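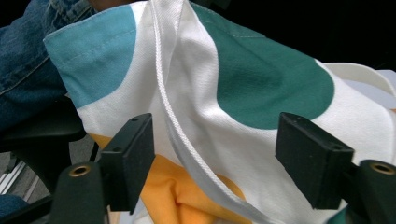

Big dots and a braided cord: a printed cloth bag of the kind now found in most households.

The bag problem at the bottom of the pantry

When the shops in Nalamia stopped handing out thin plastic bags, the change took most people a fortnight to get used to. They walked back to the car a few times, swore a bit, and bought a cloth bag at the register. Then they forgot again and bought another one.

Several years on, the town has plenty of cloth bags. They hang off doorknobs, fill the boot of the car and sit wadded inside one another on the pantry floor. A survey of households run by the neighbourhood centre last January drew 951 replies, and the most common answer to the question "How many reusable bags do you own?" was "too many", written in by hand beside the tick boxes.

The centre had hoped to learn how often people remembered their bags. What came back was a long list of complaints about storage, washing and broken handles, along with a fair bit of guilt. People know a cloth bag has to be used many times before it makes up for the cotton, water and dye that went into it. Few know how many times, and the published estimates vary so widely that they are not much help at the checkout. The answer depends on the fibre, on where it was grown, on what the bag is being compared with, and on which kind of environmental harm is being measured.

What the owner can control is how long the bag lasts.

At Helik, a mending workshop that runs out of an old produce store behind the railway line, bags are the second most common item brought in, after trousers. The usual fault is at the handle. A cheap bag has its straps attached with a single row of stitching across the top hem, and a load of tins will pull that out in a season. The repair is a box of stitches with a cross through it, done in polyester thread. It takes a few minutes on a domestic machine and the workshop asks for $3 to cover thread and power. Split bottom corners are next. They get a folded patch on the inside, cut from another bag that is past saving.

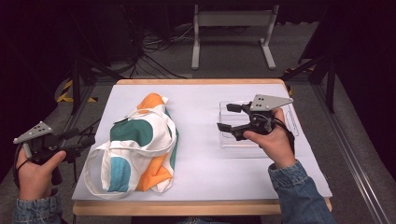
The workshop keeps a tub of these retired bags and sorts them by weight of cloth. Heavy canvas goes to patches and knee reinforcement. Lighter calico becomes produce bags, pudding cloths and dust covers. Non-woven polypropylene, the slightly furry material used for most supermarket bags, is hard to do anything with. It goes brittle in sunlight and sheds flakes, and it will not take an iron. The workshop accepts it only if it is clean and still strong enough to carry something.

Washing is the part people tend to skip. A bag that carries raw chicken one afternoon and apples the next should be washed in between, and plenty are not. Cotton and canvas can go through a normal warm wash and be dried on the line. Printed bags are better turned inside out, and the first wash should be a cool one, as unbleached cloth can shrink enough to pucker the seams. Cords and long straps are best tied in a loose knot so they do not wrap around everything else in the machine. Insulated bags need wiping out with soapy water and airing with the zip open. A musty one left shut in a hot boot over summer may never come good.

There are also the bags nobody asked for. Conferences give them out, as do banks, garden shows, open days and bookshops. Pruvton, the industrial estate on the southern side of town, held a trade expo last year at which a visitor who stopped at every stand could have gone home with an armful. Most were printed with a logo and a slogan, and many were too small to carry a carton of milk upright.

Some shops are trying something else. The greengrocer in Barajas Arcade keeps a rack by the door where customers can leave spare bags and take one when they have forgotten their own. It was set up with 40 bags and a handwritten sign. The shop does not track who takes what, and the rack has stayed close to full. The bags that disappear first are the colourful ones with long handles that go over the shoulder. Plain ones with short handles sit there for weeks. New bags are still sold at the counter for 99 cents, but the shop has cut its order twice.

The same preference shows up in the survey. Asked which bag they reached for most, people rarely named the strongest or the largest. They named one they liked the look of, or one that folded small enough to live in a coat pocket or handbag. Several had owned their favourite for more than ten years and had mended it more than once. 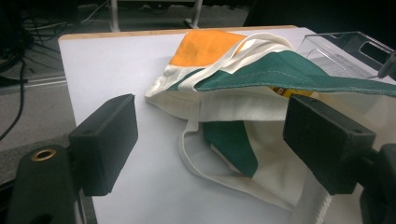 Orange, green and cream cloth. Brighter bags are the first to go from the rack at Barajas Arcade.

For anyone facing an overfull pantry, Helik's advice is to tip the lot out on the kitchen table and keep what the household uses in a big weekly shop, plus one small bag for each person to carry. Check the handles and corners while they are out. Wash the keepers, then put them straight back in the car or beside the front door. The remainder can go to a shop rack, an op shop that needs them (ring first, many are swamped) or the workshop's tub, which is emptied at the end of each month.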